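Stongate Natural History Trust
Collections and Research Advisory Group
Minutes of the ordinary meeting, 2026-04-19
Held in the Bassi Reading Room and by video link
Status: approved by the chair for circulation

1. Attendance and quorum

The chair opened the meeting and confirmed that a quorum was present. Two members joined by video link. Apologies had been received from the representative of the Pladov field station and from the education office. The head of collections attended for items 4 through 7 and did not vote.

2. Minutes of the previous meeting

The minutes were accepted with one correction. Under item 5, "upper molar" should read "lower molar" in both places. The secretary will reissue the page.

3. Matters arising

The loan agreement for the two bison skulls has been signed by both parties. The skulls remain in the Tronlow store until the crates are certified.

The request for a second humidity logger in the cold room was approved outside the meeting. The logger has been delivered and is awaiting calibration. A member asked that future approvals of this kind be sent to the whole group by e-mail on the day they are made. Agreed.

4. Ancient DNA sampling of the Pladov horse material

The head of collections presented the request from the genetics section to sample the Pladov horse remains. The material consists of 318 catalogued bones and teeth recovered from frozen silt over several seasons. The section wishes to drill 6 petrous bones in the first round, with further sampling to depend on how much usable DNA is recovered.

The stated aim is to compare genes linked to coat growth and fat storage in the Pladov horses with those of living northern breeds. The section believes the Pladov population may have lived through a long cold period without much contact with herds farther south. A member asked whether the differences being looked for could be told apart from chance changes in a small, isolated population. The section's written reply, read by the secretary, states that the first round cannot settle that question and is meant to show whether the bones are well enough preserved to justify the larger study.

Discussion turned to damage. The petrous bone is dense and keeps DNA well, but drilling from the outer face destroys features used by anatomists. The group preferred drilling through the cranial base, with a hole no wider than the section's standard bit. Every bone is to be CT scanned and molded before any powder is taken. One member recorded a concern that bone 480, the only skull with both ear regions intact, should not be in the first round. The section has agreed to substitute another specimen.

Decision: sampling of 6 petrous bones approved, excluding bone 480, subject to scanning and molding. Leftover powder is to be returned to the Trust and stored under the number of the parent specimen.
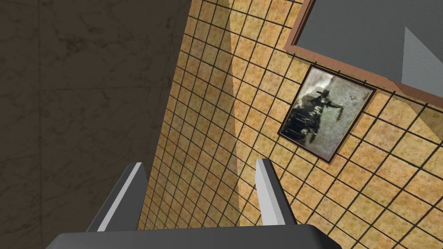 5. Handling and contamination control

The group reviewed the draft handling rules for the ancient DNA program. Under the draft, bones to be sampled are moved from the Tronlow store in sealed boxes and opened only in the clean room. Staff who have worked with modern horse tissue on the same day may not enter. The draft also sets out how a specimen is to be picked up, and members found this section too loose. It speaks of "a suitable tool" without saying more. It was suggested that the wording follow the plain layout of a parallel gripper, with two flat fingers facing each other across an open gap, and that tweezers with curved or toothed tips be ruled out for anything smaller than a molar. The contact faces should be wiped with bleach solution and rinsed between specimens. A member noted that bleach left on the tool could itself destroy DNA at the surface of the bone, and the rinse step will therefore be written as a separate line with its own check box.

The draft further requires an extraction blank with every batch. The group asked that blanks be reported in full in any publication, including those that show no contamination.

Decision: draft returned to the genetics section for changes to the tool wording and the rinse step. The chair may approve the revised text without a further meeting.

6. Data release

The section proposes to place raw sequence data in a public archive when the first paper is accepted. Two members favored earlier release, at the point when the sequencing run passes quality checks. Against this it was argued that the student attached to the project should have a fair chance to publish first. After discussion the group settled on release at acceptance or twelve months after the run, whichever comes sooner.

The locality data raised a separate issue. Exact find spots along the Pladov bluffs have drawn private collectors in the past. Public records will give the river section only. Researchers may apply to the Trust for the full locality record.

Decision: agreed as above — the secretary to add the locality rule to the standard loan form.

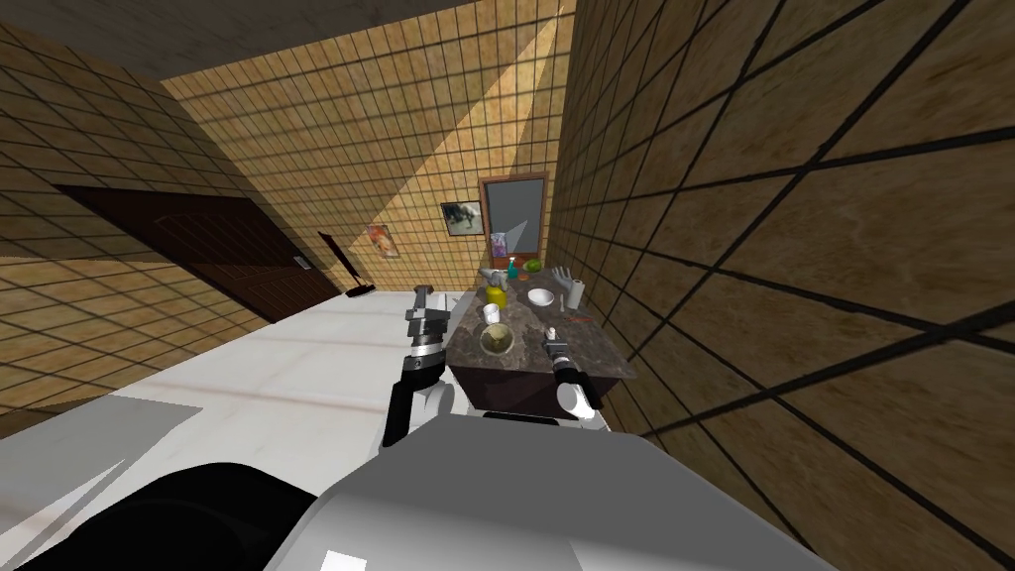

Simulated bathroom with robot arms in front of a dark stone counter and a framed mirror.

7. Budget

The cost of scanning and molding will be met from the specimen care fund. Sequencing is to be paid by the genetics section from its own grant. The group noted that the molding compound now in use has a short shelf life once opened, and asked that the work be booked as a single block. The head of collections will confirm dates with the scanning laboratory.

A request for travel support to the Pladov field station was deferred, as no itemized estimate had been received.

8. Public program

The education office submitted a paper on a small display about how animals adapt to cold, to open in July. The group was content with the outline but asked for changes to the panel on genes. The present text says that a gene "gives" an animal a thick coat. Members asked for wording that makes clear that many genes are involved and that diet and season also affect the coat. The panel should also state that the Pladov results are not yet known.

9. Any other business

The reading room will be closed for shelving work during the first week of July. Members needing reference volumes should request them beforehand.

10. Next meeting

The next ordinary meeting will be held in July, after the reading room reopens. Papers are to reach the secretary two weeks beforehand.

The chair closed the meeting.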